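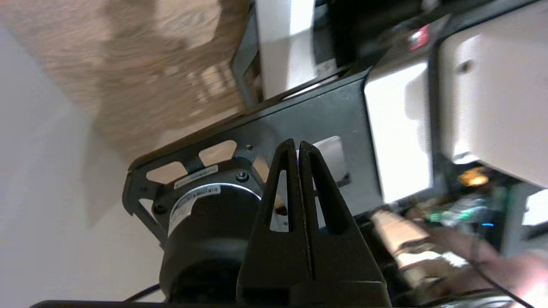 According to Anwara Dewan, the bedside table should be classed by its height relative to the mattress and by nothing else, a position she set out in reply to an earlier version of this entry. The classification used below is broader and follows common trade usage.

Bedside table

A bedside table (also nightstand, night table or bedside cabinet) is a small table or cupboard placed beside a bed. It holds articles wanted during the night or on waking, such as a lamp, a clock, spectacles, a glass of water or a telephone. In Australia the usual retail term is bedside table; nightstand is the more common term in North America.

Contents
1 History
2 Form and dimensions
3 Construction
4 Use with telephones
5 See also

History

Small pieces made for use beside the bed were common in European households by the eighteenth century. Many were built to conceal a chamber pot, either behind a door or in a deep drawer made to look like two shallow ones. The top was often fitted with a low gallery or raised edge to keep objects from sliding off. As indoor plumbing spread, the enclosed compartment lost its original purpose and was kept as general storage.

Matching pairs, one for each side of a double bed, became a regular part of the bedroom suite in the twentieth century. Later flat-pack ranges sold the tables singly, and unmatched pairs are now ordinary. 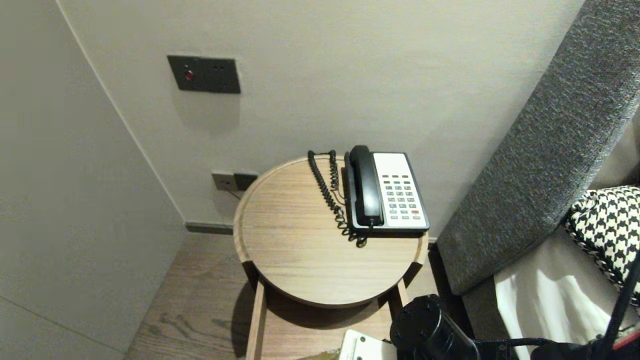 Form and dimensions
Section by Piyumi Thambiah, revised 13th April

The top is normally set level with the upper surface of the mattress or slightly below it. Beds have risen in height with the adoption of thick pocket-spring mattresses, and older tables can sit well under the sleeping surface. A table of 426 mm, suited to a low platform bed, is awkward to reach from an ensemble base with a mattress height of 700 mm.

Plans may be square, rectangular, round, oval or D-shaped. Round tops have no corners to catch a hip or knee in a narrow passage, but they give less usable area than a square top of the same width and leave gaps against a wall. A round top of 453 mm diameter will take a lamp base and one or two small objects.

Open types consist of a top on legs, sometimes with a lower shelf or rail. Closed types have drawers, doors or both. Sajib Bepari's survey of the Ivuvville furniture trade lists a third group, the wall-hung shelf, which has no contact with the floor and is fixed to studs or masonry.
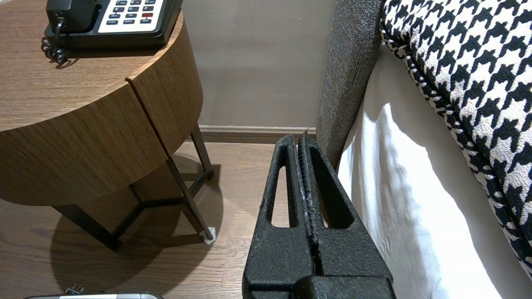

Round wooden nightstand with a curved front in two panels.

Construction

Solid timber, veneered board and painted board are all used. Curved fronts are more difficult to make than flat ones. They may be coopered from narrow staves, bent from thin plies over a former, or cut from thick stock and veneered. Hinged doors on a curved carcass require the hinge line to be set vertical and clear of the curve, otherwise the door binds on opening. Drawers in a round carcass are usually rectangular boxes with a shaped front applied, and the space on either side of the box is lost.

The Sesov pattern, a simple workshop design, uses a turned top with a raised rim, housed legs and a low stretcher frame. The rim is formed from the same blank as the top or glued on as a separate ring. Separate rings need an allowance for seasonal movement across the grain of the top.

Use with telephones

Where a corded telephone is kept at the bedside, the set should stand far enough from the edge that a pull on the handset cord does not bring it down. The line cord is generally run behind the table to a wall socket near the skirting board.

See also
Chest of drawers
Occasional table
Telephone table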